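Sorting lids, week three

12 October 2022

I promised in my last post that I would write more about the data and less about the code. For three weeks now I have been collecting demonstrations for the sorting task in simulation. I drive the arm by hand with a small controller, the program records everything, and later a network tries to learn from it what I did. The project is called Pranine, after nothing in particular. It was the first free name I found.

The task is simple to say. There are eight containers with colored lids on a table and two cardboard boxes, and the containers must go into the boxes. I save one view of the whole table and one from the wrist of the arm.

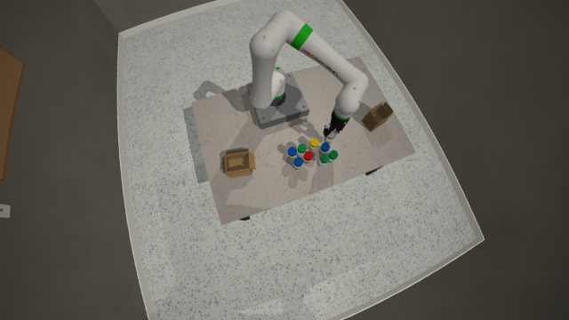
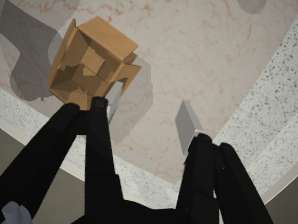

Rajitha Munshi wrote to me after the last post that I was wasting my evenings, and that a script which knows the position of every container could make more examples in one night than I can make in a month. She is right about the number. I did try it in June, with a planner that moved to each container by the shortest path. The examples were very clean and very similar to each other, and the network trained on them became lost when it arrived two centimeters beside the place where it should be. It had never seen anybody correct a mistake.

When I drive by hand, I make mistakes all the time. I come in too far to the left, I stop, I go back a little, I try again. In the first week I deleted all such episodes, as I was a bit ashamed of them. Now I keep them, if the container gets into the box in the end. I only delete an episode when I drop something on the floor or when the program loses my controller, which still happens more often than I would like.

At the moment I have 2,966 episodes. One episode is one container, from the start position of the arm to the release. I first recorded the whole table as one long episode, but this was tiring, and a mistake with the last container spoiled all the work before it. After each session I watch 10 of them again, chosen by the program and not by me. It is boring work — I usually do it with tea — but I have found real problems this way. For example, for a whole evening the images from the wrist were saved slightly later than the arm positions. From the numbers alone I would not have noticed.

The wrist view gives me the most trouble and, I think, also the most value. From above, the arm can hide the thing I want to see. From the wrist I can see how the flaps of a box stand, and this matters a lot for the release. A container let go over a flap may roll back onto the table. So I changed the starting setup: the boxes are now turned by a random angle before every episode, and they are also moved a little. Before this change my network had simply learned two places in the air where it should open the fingers. It looked impressive until I moved a box.

I also change the light, but only the direction of it. I once changed the lid colors too, and I regret it, for the instruction "take the red one" then had no clear meaning in nearly 100 episodes. These are now in a separate folder and I don't know yet if I will use them.

Rajitha's idea is still in my head, though. A mixture could be good: the script does the long movement across the table, and I take over for the last part, near the container and near the box. Then my evenings would go into the part where a person is useful. I must first find out how to hand over the control without a small jump in the arm, as the network would surely learn the jump also. If somebody has done this with a cheap controller, please write to me. My comments are open again.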